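Home » Newsletter » From the Back Table

Notes From the Back Table: The Great Drawer Clear-Out

Okay, so I promised last month that I'd stop writing about shelving, and I'm mostly keeping that promise. This one is about small boxes.

If you've been by the Clurden Street shop lately you know we've been going through the packing room one drawer at a time. It started with me looking for a roll of the good tape in January and finding a drawer so stuffed with little cartons that it wouldn't open past my wrist. I got my hand in, couldn't find the tape, and then couldn't get my hand back out. Very dignified. Dagmar Murín came over with a butter knife and set me free, and by the time we had the drawer out on the table we'd pretty much decided to do the whole wall.

The whole wall is 41 drawers. I'd been telling people thirty for years!

We empty each one completely (no peeking and shutting it again, which was my method up to now) and sort what comes out by shape. Dagmar wanted to go by color, and we tried that for an afternoon, but color falls apart the second you have to pack something. You don't need a yellow box, you need a long skinny one that closes. So now there's a spot for long and slim, one for flat and floppy, one for cubes, and one for the things I can't bring myself to call trash yet. Dagmar calls that last one my retirement fund.

A few things I've picked up so far. Slim cartons want to be stood on end, like books. If you lay them down in a stack, the bottom ones get tired and the flaps stop holding. Packets are the opposite – mine slump if you stand them up without a neighbor on each side, so we tuck them in between the boxes and they behave. And check the ends before anything goes back in the drawer! I found one carton with its bottom flap open and a good handful of beads waiting to roll all over the floor. They did roll all over the floor. I was still finding them at lunch.

Display wire is a whole other story. We've got bits of it everywhere, mostly from the old Vokano card racks, and every piece has managed to hook itself onto another piece. I tried bundling it with rubber bands, which was a mess, and then I tried a coffee can, which is better. Straight lengths go in the can. Anything with a bend in it goes in a shallow tray where I can see which way it's pointing (ask my left thumb why).

The table has been the real hero of all this. It's the big pale one with the marble-look top that came out of the Khasawneh bakery when they remodeled, and I fought against buying it. Too big, I said, and where will we put it. Well, it's been full from one end to the other more than once this month and I've eaten my words along with several sandwiches. Small stuff shows up really well on it, too. On the old dark bench, anything thin and silver just disappeared.

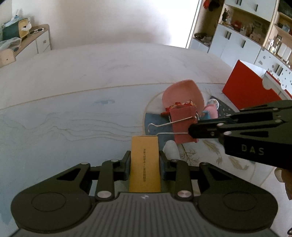 A slim one in yellow-orange, with the red packet and a couple of wires, at the sorting table.

I have a soft spot for those narrow cartons, I'll admit. They're a nice size for pens or a single candle or a folded scarf if you roll it tight enough, and I hate seeing them get crushed under the big stuff. Any that are clean and still square at the corners are going in the free bin by the front door, so please help yourself. Take a bunch! Teachers especially. Last time we put out 190 and they were gone before I'd finished my tea.

The packets we're keeping a little longer. Dagmar has an idea about using them for the seed swap, and she's got that look, so I'm staying out of the way until she needs something cut or folded.

We're not quite halfway through the wall. The lower drawers are next, and they're the deep ones, and the one on the far left makes a noise when you pull it that I don't care for. If you lent us anything in the Civunham craft fair days and never got it back, send me a note with what it looks like, because I may well be about to find it. So far I've turned up a stapler, two pairs of good scissors and a very nice ruler with a nick in one end.

Still no sign of the tape, by the way. I bought more.

Come by any afternoon after two if you want to dig through the free bin or sit and sort for a while. There's coffee, and I'll clear you a corner of the table.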